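How many demos before a policy learns to seat a CPU?

luststead_bench
We're teleoperating an arm to collect examples for one job: carry a processor to an open socket on a desktop board and put it down square. We have 400 episodes. The trained policy gets to the socket with great confidence and then dithers over it like a man choosing a melon.
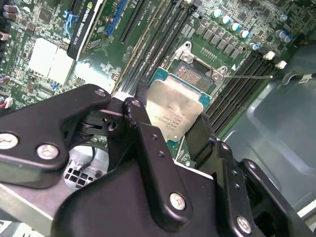 My boss at Plundora says the fix is 3,000 episodes. I'm the one holding the controller, so I'd like a second opinion. Same board every time, same starting pose, one operator. Do I need more data or different data?

taltara_tim_not_tim
Different. 400 from one pose is one episode with 399 echoes. Turn the case a few degrees between runs, shift it on the bench, start the arm from odd places. Also record recoveries: come in crooked on purpose, stop short, back off, line up again. If you only ever record clean approaches, the policy has no idea what to do once it drifts.

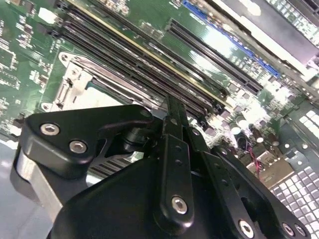

Go through your episodes and look at the last few seconds too. If you hover while making up your mind, it will learn to hover – it's a very loyal student. We cut the long pauses and retrained on around 700 mixed episodes, and most of the dithering went away. Not all of it.

Check that your wrist and fixed views are in sync before recording anything else. Ours weren't, for a whole Saturday.

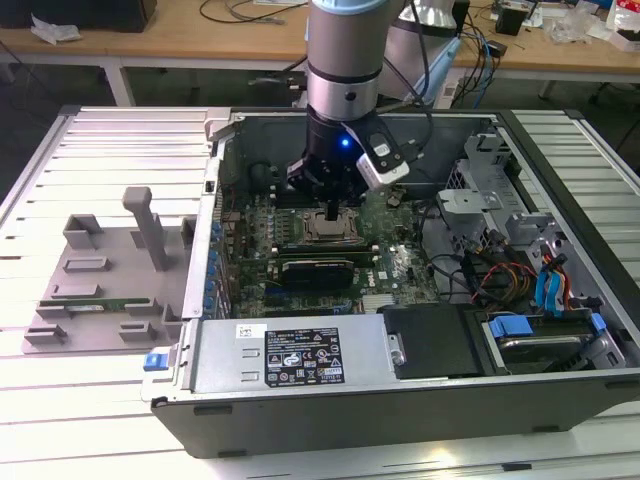 joo_fan
just get more data lol

joo_fan
ok, slightly more useful: label the failed ones and keep them in a separate folder. I deleted mine to save disk space and then needed them in December. Can't help with the boss.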